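Laxdal to Open Wheelchair Lending Desk at Prardale Station

PRARDALE, January 2018 – Laxdal, the mobility equipment lender, will open a short-term wheelchair lending desk in the ticket hall at Prardale Station this spring. The desk will lend manual wheelchairs to residents and visitors for periods from one day to eight weeks. There is no charge for the first two weeks of any loan.

The Prardale desk will be Laxdal's second public location. The first, at the company's warehouse on Stellidow Road, has handled all walk-in loans until now. The warehouse is outside the town center and the nearest bus stop is at the bottom of a hill, which has been a common complaint from borrowers and from the relatives who collect chairs for them.

"People told us the same thing over and over," said Rachid Zerouali, director of lending at Laxdal. "They had a family member coming home after an operation, they did not have a car, and they had to get to us and then get a wheelchair back down Stellidow Road. Some of them paid for a taxi both ways to pick up something we lend for free. The station is where the buses and trains already stop, so we went there."

The new desk will start with a stock of 53 manual wheelchairs in several seat widths, including children's sizes. Further chairs will be moved from the warehouse when demand requires it. Elevating leg rests, seat cushions and transfer boards may be added to a loan at no extra cost, subject to what is in stock on the day. Power chairs and scooters will continue to be issued from Stellidow Road only, as they require a longer handover and a trial on the outdoor course.

Who can borrow

Anyone 18 or older may take out a loan, either for their own use or on behalf of someone else. Borrowers do not need a doctor's note or a referral. They will be asked to show one form of photo ID and proof of a current address. Visitors staying in the area may give the address of their hotel or host.

A refundable deposit of $100 is taken by card when the chair is issued. The deposit is returned in full when the chair comes back, and ordinary wear is not charged. Borrowers who cannot pay a deposit may ask at the desk for a waiver form. Waiver requests are decided by desk staff on the spot and the details are kept private.

Loans longer than two weeks carry a weekly fee. The fee is set by the type of chair and will be posted at the desk and on the Laxdal website before opening day. People who expect to need a chair for more than eight weeks will be referred to Laxdal's long-term program, which includes a fitting appointment. 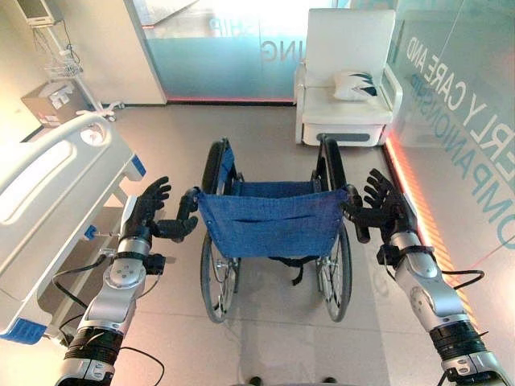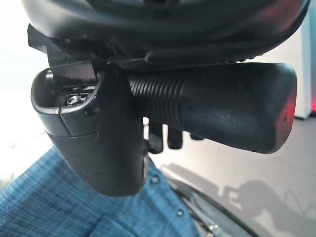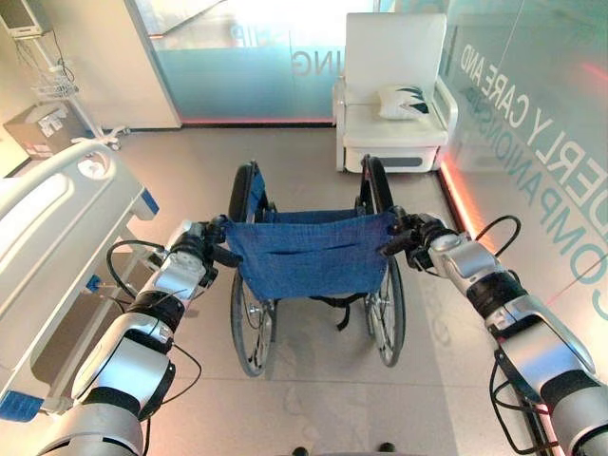
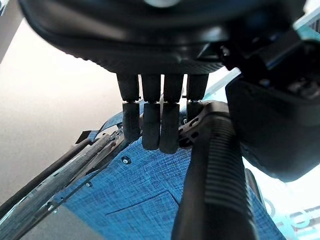 First and third pictures: manual wheelchair with blue fabric backrest, seen from behind.

Reservations

Chairs can be reserved through Vevow, the online booking service that Laxdal already uses for repairs. To make a reservation, the borrower enters the user's height and weight, the dates needed and the preferred pickup point. Vevow then shows which seat widths are free for those dates. A confirmation is sent by text message or email.

Walk-in loans will also be available. Laxdal will hold back part of the stock each morning for people who arrive without a booking, as many requests follow a fall or an early hospital discharge and are made the same day. Phone reservations will be taken at the existing Stellidow Road number.

A chair borrowed at the station may be returned to the warehouse, and the other way around. Late returns should be reported by phone so the next booking can be moved to a different chair.

Checks and cleaning

Every returned chair will go through the inspection now in use at Stellidow Road before it is lent again. Staff check the brakes, the front casters, the spokes and tires, the folding mechanism, and the upholstery on the seat and back. Push handles are checked for loose grips. Chairs are then cleaned and tagged with the date of inspection. A chair that fails any part of the inspection is taken out of the booking system until it has been repaired.

Borrowers will be shown how to fold and unfold the chair, set the brakes, adjust the footrests and go up and down a curb with a person seated. The handover takes a few minutes. A printed guide in large type is attached to each chair, and copies in other languages can be requested when booking.

"A lot of the people who pick up a chair have never pushed one," Zerouali said. "They do not know that you take a steep ramp backward on the way down, or that the footrests swing out of the way when someone is getting up. We would like them to try it in the ticket hall with us standing there before they try it in their own driveway."

Building work

The desk will occupy the former parcel counter on the north side of the ticket hall. Work on the unit includes a lowered counter section, a hearing loop, a wider door to the storage area behind the desk and a marked waiting space. The hall floor is level from the street entrance to the counter. Access to the platforms and ticket machines will not be affected while work is under way.

Short-stay parking for borrowers will be signed at the north entrance. Drivers may stop there to load a chair without paying the station parking fee.

Opening hours will be announced with the opening date. Laxdal plans to staff the desk on weekdays and Saturdays and will review the hours in September, when it has a full summer of loan records to work from. The hours at Stellidow Road will not change.

Donated equipment

Laxdal accepts manual wheelchairs in repairable condition at the Stellidow Road warehouse. Donations cannot be taken at the station, where there is no room to hold chairs awaiting inspection. Donors with a chair that is too large to transport may request a pickup through Vevow.

About Laxdal

Laxdal lends, repairs and refurbishes mobility equipment for people in Prardale and the surrounding towns. Its services include short-term and long-term wheelchair loans, power chair trials and a repair shop open to the public.

Media contact: Rachid Zerouali, Director of Lending, Laxdal, Stellidow Road, Prardale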